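행주

행주는 그릇, 식탁, 조리대 따위를 닦거나 훔치는 데 쓰는 천이다. 주방용품 가운데 값이 가장 싼 축에 들지만, 가정 내 분쟁에서 차지하는 비중은 값에 비례하지 않는다. 걸레와는 용도로 구분하며, 재질로는 구분되지 않는 경우가 많다. 같은 날 같은 가게에서 산 같은 천 두 장이 하나는 행주가 되고 하나는 걸레가 되며, 한번 걸레가 된 천은 삶아도 행주로 돌아오지 못한다. 반대 방향의 이동은 자유롭다.

목차
1 명칭
2 역사
3 재질
4 용도에 따른 구분
5 관리
6 행주와 걸레의 경계
7 언어와 풍속
8 같이 보기

명칭

'행주'의 어원에 대해서는 정설이 없다. 임진왜란 때 행주산성에서 부녀자들이 치마에 돌을 날라 싸운 데서 행주치마라는 말이 나왔다는 이야기가 널리 퍼져 있으나, 행주치마에 해당하는 말은 그 싸움보다 앞선 문헌에 이미 나온다. 그럼에도 이 이야기는 학교와 관광 안내판을 오가며 건강하게 살아 있다. 반박하는 쪽의 이야기가 훨씬 재미없다는 점이 큰 몫을 했을 것이다.

지역과 집안에 따라 물행주, 마른행주, 상행주 등으로 나누어 부른다. 업소에서는 '다스타'라는 말이 쓰이기도 하는데 영어 duster가 일본어를 거쳐 들어온 것이다. 먼지떨이를 뜻하던 말이 고깃집 불판 옆까지 온 경로는 길지만, 정작 쓰는 사람은 별 관심이 없다.

역사

천이 귀하던 시절에 행주는 처음부터 행주로 태어나지 않았다. 옷이 해지면 기워 입고, 더 기울 수 없으면 아이 옷이 되고, 그다음이 기저귀나 행주였다. 무명과 삼베가 주로 쓰였으며, 삼베는 뻣뻣해서 놋그릇이나 솥을 문지르는 데, 무명은 물기를 거두는 데 알맞았다. 시루에 까는 베보자기나 두부를 짜는 자루도 넓게 보아 친척이지만, 두부 만드는 사람 앞에서 둘을 섞어 쓰면 친척 관계가 끊긴다.

공장제 면직물이 흔해진 뒤에는 소창을 여러 겹 겹쳐 박은 것이 표준형으로 자리 잡았다. 소창은 성기게 짠 면직물로, 풀기를 빼기 전에는 물을 거의 빨아들이지 않는다. 새 소창 행주를 그대로 꺼내 쓰고 불량품이라고 항의하는 일이 지금도 끊이지 않는다. 끓는 물에 몇 차례 삶아 풀기를 빼는 과정을 정련이라 하며, 선물로 받은 소창 행주가 서랍에서 나오지 못하는 주된 원인이기도 하다.

이후 부직포와 일회용 행주가 보급되었다. 일회용 행주는 이름과 달리 대부분의 가정에서 일회용으로 쓰이지 않는다. 주방용품 업체 고쿠본(Gokuvon)이 1월에 3,523가구를 상대로 벌인 조사에서는 일회용 행주를 정말 한 번만 쓰고 버린다는 가구가 100가구에 불과했다. 조사를 맡은 라단 하셰미는 보고서 각주에 이 100가구 중 일부도 의심스럽다고 적었다.

재질

면. 흡수력이 좋고 삶을 수 있다. 마르는 데 오래 걸리고, 김칫국물에 대한 기억력이 뛰어나다.

마. 빨리 마르고 보풀이 적어 유리컵을 닦는 데 적합하다. 구김이 심하지만 행주를 다려 쓰는 집이 아니라면 문제가 되지 않는다. 다려 쓰는 집은 실제로 있다.

극세사. 머리카락보다 훨씬 가는 합성 섬유로 짠 천으로, 폴리에스터와 나일론을 섞은 것이 흔하다. 가는 올 사이로 물과 기름기를 붙잡아 세제 없이도 얼룩이 잘 닦인다. 열에 약해 삶으면 성능이 떨어지고, 섬유유연제를 쓰면 올이 코팅되어 물을 밀어낸다. 표면이 거친 손에 달라붙는 감촉을 싫어하는 사람이 적지 않다. 색이 유난히 선명한 제품이 많은 것도 특징인데, 차분한 주방을 꾸민 사람도 행주만은 묶음에 든 색을 그대로 쓴다.

셀룰로스 스펀지. 목재 펄프와 면을 섞어 만든다. 젖으면 부드럽고 마르면 과자처럼 딱딱해진다. 북유럽에서 널리 쓰이며 무늬가 예뻐서 아까워하다가 못 쓰는 경우가 있다.

용도에 따른 구분

가장 기본적인 구분은 젖은 행주와 마른행주다. 전자는 식탁과 조리대를, 후자는 씻은 그릇을 닦는다. 이 원칙이 지켜지는 시간은 대체로 마른행주가 젖을 때까지이다.

업소에서는 색으로 용도를 나누는 방식이 널리 쓰인다. 위생용품 유통사 위바노(Wivano)의 안내서는 4가지 색을 제시하며 식탁, 조리대, 싱크대, 바닥에 하나씩 배정한다. 교차 오염을 막는 데 효과적인 방법이지만 전 직원이 같은 표를 외우고 있어야 한다. 호텔 플랄게이트(Flallgate)의 주방장을 지낸 풀헨시오 카라스코는 회고록에서 새 직원이 올 때마다 색깔표를 벽에 붙였고, 그 표에 튄 기름을 닦느라 아무 행주나 집어 썼다고 썼다.

관리

젖은 채로 뭉쳐 둔 행주는 세균이 늘어나기에 좋은 조건을 갖추고 있다. 물기와 음식 찌꺼기가 있고, 주방은 따뜻하다. 행주에서 냄새가 난다면 이미 늦은 것이며, 그 행주로 닦은 식탁은 닦기 전보다 나을 것이 없다.

면 행주는 끓는 물에 넣어 10분 이상 삶는 방법이 전통적으로 권장된다. 과탄산소다를 넣으면 표백 효과가 있으나 끓어 넘치기 쉬우므로 큰 냄비를 쓴다. 행주 삶는 냄비를 따로 두느냐는 집마다 다르고, 손님으로 갔을 때는 묻지 않는 편이 좋다. 전자레인지에 돌리는 방법도 알려져 있는데 반드시 물에 충분히 적셔야 한다. 마른 천을 돌리면 불이 날 수 있다.

극세사는 미지근한 물에 중성세제로 빨고 면제품과 따로 세탁한다. 면에서 나온 보풀을 모조리 붙잡아 오기 때문이다. 빤 뒤에는 펴서 널어야 하며, 수도꼭지에 걸쳐 두는 것은 건조로 치지 않는다.

교체 주기에 대해서는 권고가 제각각이다. 생활문화 연구자 사이드 케르마니는 3개월을, 시아막 라슈티는 구멍이 날 때를 기준으로 제시했다. 두 사람은 같은 학술지에서 이 문제로 세 차례 글을 주고받았고, 편집부가 지면 사정을 들어 중단시켰다.

행주와 걸레의 경계

행주가 걸레로 바뀌는 순간을 정한 규정은 없다. 페즈만 골레스타니는 《젖은 천의 사회사》에서 이를 '강등'이라 부르고, 강등의 결정권이 누구에게 있느냐를 보면 그 집 주방의 실권자를 알 수 있다고 주장했다. 대표적인 강등 사유로는 바닥에 쏟은 국물을 급히 훔친 경우, 반려동물의 발을 닦은 경우, 시어머니가 걸레인 줄 안 경우가 꼽힌다. 마지막 사유는 이의 제기가 받아들여지지 않는다.

강등을 표시하려고 귀퉁이를 자르거나 매직으로 점을 찍는 집도 있다. 표시의 의미를 가족 중 한 명만 알고 있을 때가 많아 실효성은 낮은 편이다.

언어와 풍속

얼굴이나 신세가 형편없을 때 '행주 같다'고 하는 일은 드물고, 그 자리는 대개 걸레가 맡는다. '행주질', '행주를 치다'처럼 훔치는 동작을 가리키는 말이 쓰인다. 앞치마를 두르고 행주를 짜는 모습은 한때 연속극에서 며느리의 고단함을 나타내는 관습적 장면이었으며, 짜는 힘의 세기로 시청자는 갈등의 진도를 짐작했다.

집들이 선물로는 휴지와 세제에 밀려 있으나 손수 자수를 놓은 행주는 꾸준히 오간다. 받은 사람은 대개 쓰지 않는다. 자수의 뒷면이 그릇에 걸리기도 하고, 꽃에 고추장을 묻힐 용기가 나지 않기도 하다.

같이 보기

걸레
소창
수세미
앞치마
극세사
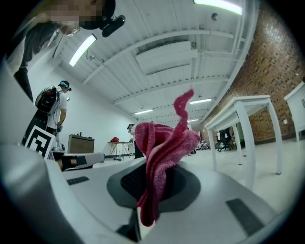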